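Casters, carpets and chair legs: tips from a work room
Posted Jul 14, 2019 in Floors & Furniture
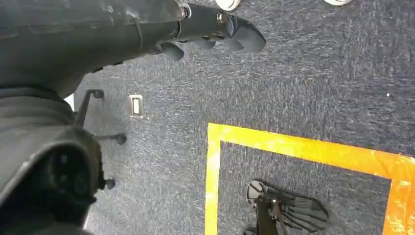
Office chairs on carpet are a pain and most of the trouble is in the wheels. Hair, thread, bits of sticky label, it all winds round the axle and after a few months the chair drags instead of rolls. Then you shove harder, then the carpet goes bald. Small dark casters on thin legs like these are quick to do, each one on a short stem, and on most chairs the stem just pulls out. And if you've got an outlet cover set in the floor near the chair, do that the same day. More on those further down.

Getting the wheels off

Chair on its side, on an old towel. Not upside down, the arms get scratched.

Grip the caster, straight pull, no twisting. Stuck? Flat screwdriver wrapped in a rag, lever a bit one side, then the other. Drop of oil round the stem, leave it while you have a tea. Some are threaded, so if you can see a nut or flats on the stem use a spanner and stop pulling!

Put them in a bowl. They roll. I found one under the radiator in spring, had been sitting on a wonky chair all winter.

Cleaning them

Seam ripper is best for hair. Nail scissors second best. Slide it along the axle, cut, then pull the lot out with tweezers. Don't use a craft knife, I did, three stitches.

Old toothbrush, warm water, tiny bit of washing up liquid. Dry them properly, overnight if you can. Put them back wet and the stems go rusty and next time you will be there with the screwdriver and the rag for an hour.

Dry silicone spray on the axle only. Cooking oil is no good, goes sticky and picks up twice the fluff. WD-type sprays will free a stuck one but they don't last.

Push back in till it clicks. Sit down gently first time.

Hard wheels or soft

Carpet = hard wheels. Wood or tile = soft ones. Everyone gets this the wrong way round, me included, bought a set of lovely squishy ones for the carpet and it was like pushing a sofa. Check the stem width before ordering. They look the same, they are not the same. Sidra Kiani ordered a set a whisker too thin and every time she lifted the chair all five stayed on the floor.

Dents in carpet

Low pile, office type: ice cube in the dent, let it melt, blot, lift the fibres with the edge of a spoon. Works on mine most times. On a deep dent do it twice.

Steam iron held above it, never on it. Damp cloth between. Carpet tile with a rubbery back, go easy, too much heat and the corner curls up and you have a trip hazard for ever.

Bald patch is bald. Swap that tile with one from under the cupboard. Note the arrow on the back before you stick it down or it'll be a different colour from its neighbours in daylight. Took me two goes that.

Floor outlets

The flush ones in a little metal surround. Lovely to have, horrid to keep clean. Crumbs, staples, grit off shoes, all of it heads for the slot.

Power off at the board first. Every time, even for a quick wipe. Check it's dead.

Vacuum with the narrow nozzle round the edge. Then a dry paintbrush, one inch, flicking away from the slot and not into it. Barely damp cloth on the metal only. No spray, ever. If somebody has spilled a drink anywhere near, leave the power off and get an electrician, don't be brave.

Edges of the surround lifting? Chair wheels do catch on it. Tighten the screws if it has them, and if the carpet has frayed round it trim the strands with sharp scissors, don't pull. One pulled thread can run the whole width of the room.

Don't park the chair over it. Don't run it under a mat either with something plugged in.

Hoovering under and around

Chairs out of the room altogether. Yes all of them. Pushing them from side to side takes longer, I timed it once for an argument with Eduard and won.

Go one way, then across. Slow. Legs of the chair base want a wipe while it's out, the tops of the spokes get a grey fluff that lands straight back on the carpet when anybody sits down. Old sock over your hand, bit damp. Do the hub as well.

If you use a plastic chair mat lift it up and do underneath, the grit in there works like sandpaper.

Squeaks

Usually the bit where the column goes into the base. Bit of grease there. If its the seat, tighten the bolts under it, all four a little at a time. Do not start taking the gas column apart, new one is cheap enough and the old one is under presure.

Sinking slowly while you work? Column is going. Hose clip round it will hold a height for a while, ugly but fine.

What I keep in the tin

Seam ripper, tweezers, toothbrush, silicone spray, flat screwdriver, rag, two spare casters off a dead chair. Always strip the wheels before a chair goes to the tip.

Comments

Ximena Manríquez: ice cube thing worked on the wool rug too, took till next morning though

Nima Daneshvar: What about a caster where the stem has snapped off inside the leg? Pliers can't reach it.

Reply: tap a screw extractor in if you've got one, or knock it out from above with a long punch if the leg is open at the top. Otherwise new base, sorry.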